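Fliltier: Teaching by Hand
Project report, group 8

4. Results

We recorded 326 demonstrations of taking hangers out of a basket, using a pair of hand-held grippers with tracking markers on top. The plan in January said 2000. The plan was written before any of us had held the grippers for an afternoon.

Of the 326 we threw out 29, mostly where a marker had been lost behind somebody's sleeve. Overlapping hangers were the slowest by far, as the hook of one likes to catch on the other. 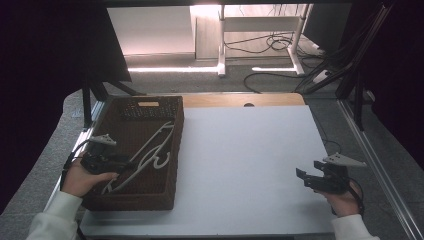

Training on the clean set alone gave smoother reaching but did little for the tangles. We would record more of those next time, and bring a chair.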